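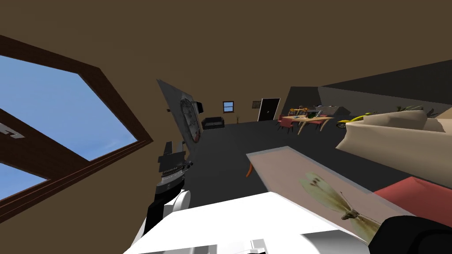

Wemis verschafft Wohnprojekten mehr Zeit für die Roboterfrage: Beschaffungsplanung mit Tustano startet im August

Zuletzt aktualisiert: 28. Juni 2024

Nustport – Wer schon einmal ein größeres Gerät für ein Haus mit vielen Bewohnerinnen und Bewohnern angeschafft hat, der kennt das Gefühl, wenn das Angebot auf dem Tisch liegt, die Frist für den Haushaltsplan näher rückt und eigentlich noch niemand so recht sagen kann, ob das gute Stück später durch die Wohnzimmertür passt. Bei Haushaltsrobotern mit zwei Armen ist dieses Gefühl erfahrungsgemäß besonders ausgeprägt, und genau hier möchte Wemis seinen Kundinnen und Kunden künftig zur Seite stehen. Gemeinsam mit dem Ingenieurbüro Kovács bietet das Unternehmen ab August eine Beschaffungsplanung an, bei der die Arbeit in der Wohnung am Rechner durchgespielt wird, bevor ein Kaufvertrag unterschrieben ist.

Grundlage ist die Simulationsumgebung Tustano, die Kovács in den vergangenen Jahren entwickelt und mit viel Geduld immer wieder überarbeitet hat. Sie bildet eingerichtete Wohnräume mit Sofas, Esstischen, Lampen und all den kleinen Dingen nach, die sich in einem bewohnten Zimmer nun einmal ansammeln, und lässt darin einen Roboter mit zwei Greifern arbeiten. Er nimmt Gegenstände auf, hält sie, trägt sie und setzt sie wieder ab. Der aktuelle Aufgabenkatalog umfasst 336 solcher Handgriffe, vom flachen Tablett bis zum zerbrechlichen Dekorationsstück, und jede Einrichtung wählt daraus diejenigen aus, die in ihrem Alltag tatsächlich vorkommen.

Das klingt zunächst nach einer sehr technischen Angelegenheit, und ein wenig ist es das natürlich auch. Für die Häuser selbst bleibt der Aufwand trotzdem überschaubar. Sie schicken Grundrisse und eine Möbelliste, beantworten einen Fragebogen und setzen sich dann zu einem Gespräch mit uns zusammen, gern bei einer Tasse Kaffee in unseren Räumen in Nustport. Anschließend laufen für jede ausgewählte Aufgabe 400 simulierte Versuche, aus denen hervorgeht, wo ein Greifer sicher zufasst, wo er an einer Stuhllehne hängen bleibt und wo vielleicht eine andere Greiferausführung die bessere Wahl wäre. 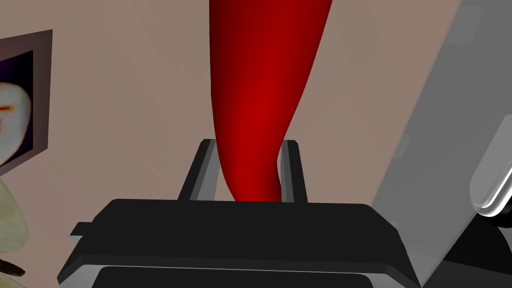
Gerade beim Greifer wird nach unserer Beobachtung gern am falschen Ende gespart, und manchmal auch am falschen Ende zu viel ausgegeben. Zwei parallele Finger reichen für erstaunlich viele Aufgaben im Haushalt aus, auch für glatte und schmal zulaufende Gegenstände, solange der Griff an der richtigen Stelle ansetzt. Wer das vorher weiß, kann auf eine aufwendigere Hand verzichten und das Geld an anderer Stelle einplanen, zum Beispiel für Ersatzfinger, Wartung oder die Einweisung des Personals. Diese Posten fehlen in vielen Budgets, die uns vorgelegt werden, und sie melden sich dann im zweiten Jahr recht unfreundlich zu Wort.

Am Ende der Planung erhält jede Einrichtung einen Bericht, der sich ohne Ingenieurstudium lesen lässt – darauf haben wir großen Wert gelegt. Er enthält eine Empfehlung zur Ausstattung, eine Kostenaufstellung über die gesamte Nutzungsdauer und eine Liste von Aufgaben, die vorerst besser in menschlichen Händen bleiben. Auch eine Empfehlung, mit dem Kauf noch zu warten, kann darin stehen. Wemis verdient an der Planung und erhält von den Herstellern keine Provision.

Die Beschaffungsplanung kostet 400 Euro je untersuchtem Raumtyp. Häuser mit mehreren gleich geschnittenen Wohnungen zahlen den Betrag also nur einmal, was besonders kleineren Trägern entgegenkommen dürfte. Für den Start stehen 50 Plätze zur Verfügung, die in der Reihenfolge der Anmeldung vergeben werden. Einrichtungen, die ihren Haushaltsplan für das kommende Jahr noch im Herbst abschließen müssen, bitten wir herzlich, dies bei der Anmeldung zu vermerken, damit ihr Bericht rechtzeitig fertig wird.

Eine Simulation ersetzt den Probebetrieb vor Ort nicht vollständig. Teppichkanten, Haustiere und die Tagesform eines WLAN-Netzes haben ihren eigenen Kopf, und deshalb empfehlen wir nach einer Kaufentscheidung weiterhin eine begleitete Einführungsphase. Sie kann bei Wemis gesondert gebucht oder mit dem jeweiligen Hersteller vereinbart werden.

Über Wemis

Wemis mit Sitz in Nustport berät Wohnprojekte, Pflegeeinrichtungen und soziale Träger bei der Anschaffung technischer Ausstattung, von der Hebehilfe bis zum Haushaltsroboter. Kovács ist für die Simulation und die technische Auswertung zuständig. Anmeldungen und Presseanfragen nimmt die Geschäftsstelle von Wemis entgegen.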